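**Do people really salt eggplant before cooking, or is that an old habit?**

meswood_kitchen

Every recipe tells me to salt it and wait. I skipped it twice in October and tasted no difference. Is there any point with the long skinny kind?

**Jaime Arruda**

Not for bitterness, I don't think. The slender ones are mild already. Salt does firm up the flesh a bit before frying - that part I believe. Anyone who says you need 3 hours is guessing.

**enow622**

always salt. my aunt did

**Cunha**

"Always" is a stretch. I'd do half with, half without, and judge for yourself. I like it with a plain bun, so mine share a bowl.

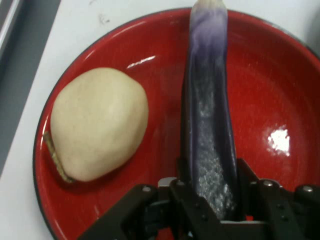

*Long purple eggplant and a bun, red bowl.*

If you can't taste the salted half, stop bothering.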